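Robots Do the Chores at Devov Open Day in Meltenham

Folding chairs ran out early at the Devov workshop in Meltenham on Wednesday, and hardly anyone seemed to mind standing. The robotics firm had opened its doors for an afternoon of household robot demonstrations, and roughly 300 visitors came through between lunchtime and closing. Plenty of them brought children. A few brought grandparents, who turned out to have the best questions of the day.

The company has been working on its Evum project for 4 years. The goal is a walking robot with two arms and two working hands that can help with ordinary jobs around a home, and the staff had picked jobs that everybody in the room has done a hundred times. There was cup stacking at one station and door opening at another. The longest line by far, though, was for the laundry.

If that sounds dull, you had to be there! A basket of clothes is an awkward thing to handle. The weight moves when the clothes move, the sides flex a little, and you need both hands doing the same thing at the same time. The Evum team talked visitors through all of this while the robot worked, and a screen beside the station showed the view from the robot's own head, looking down past its arms to its feet.
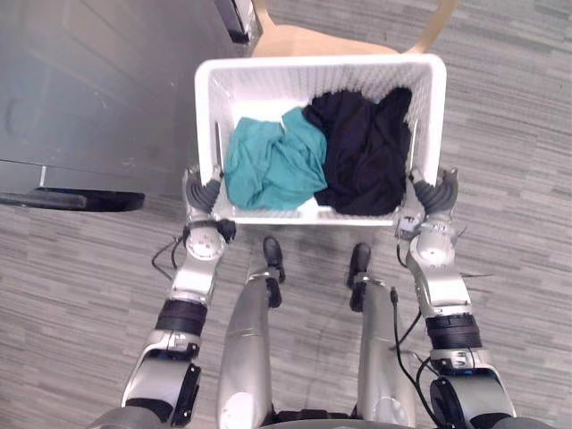
The robot's view as it holds a laundry basket by the two near corners.

Kids crowded around that screen all afternoon. Watching a robot is fun, but seeing the job from its side is something else - the silver arms come up from the bottom of the picture much as your own would, and several children held out their hands to compare. One group of girls from the middle school stayed for three full runs and then asked whether it could sort socks. (Not yet, the team said, but it is on the list.)

The engineers were refreshingly open about what is still hard. Soft things are trouble, they explained, and a shirt never lands the same way twice. Grip is a balancing act too: the hands have to press firmly enough to keep hold of a basket and gently enough to leave it in one piece. The team keeps a shelf of cracked baskets from the early months, and it was passed around with some pride.

Between demonstrations, visitors could try the control gloves at a side table, where a pair of robot hands on a stand copied whatever the wearer did. The task was to pick up a rolled towel and put it in a bin. It looks easy. Most adults dropped the towel on their first go, and the kids did noticeably better.

A short talk at 4 p.m. covered what comes next. Devov is teaming up with Snorradóttir, the home design studio across the river, to build a practice apartment with a kitchen, a bathroom and a hallway with a proper doorstep. The robots will spend the fall there learning their way around, and the two firms want to invite local households in to suggest chores. A box by the exit was collecting ideas already, and by the end of the day it held more than 100 slips. Making beds was the clear favorite, with cleaning out the fridge close behind.

The next open day is planned for June, with doors open until 6 p.m. so that people can stop by after work. Entry is free and there is no need to sign up, but groups from schools and clubs are asked to call the workshop first. The glove table will be back, this time with a second pair for younger visitors.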